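Sorting out a two-drawer filing cabinet

Start with the lower drawer. Take everything out and stack it on a desk in the order it came. Keep the upper drawer shut while you work, as two full drawers open together can tip a cabinet. 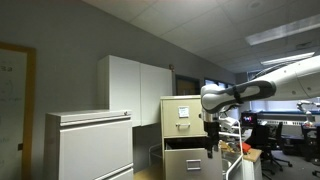

Lower drawer open, upper drawer closed.

Wipe the inside with a dry cloth. Throw out torn folders and write new labels before anything goes back. Ours held 74 folders and took around 15 minutes to empty. 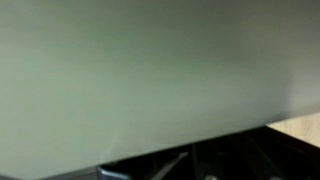

Put the folders back with the heaviest at the rear, then close the drawer and do the upper one the same way.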